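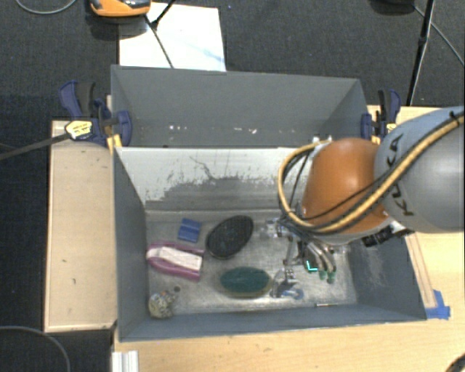 4.2 Swapping down within the basket

What surprised us most — and pleased us, after such a long wait for the till data — was how skilfully households moved between brands before they gave anything up. Of the 298 households in the Falside panel, 176 switched at least one staple to a cheaper own-label line by November. Tea and washing powder held out longest. Bread went first, often within a fortnight of a price rise.

Figure 5. Share of staple purchases made as own-label, Falside and Coppens panels, by week.

The Coppens panel tells a livelier story still. Shoppers there had a discount store within walking distance, and some 30 households split their weekly shop in two, a habit Custis noted in her earlier work on market towns. We had expected this among larger families, yet single pensioners did it just as readily!

Spending per trip fell while trips rose, so monthly totals look flatter than they should. Section 4.3 takes this up using the Plernuma price index.

Contact: Seul-gi Sun, corresponding author | Back to top
Shares 5 | Comments 0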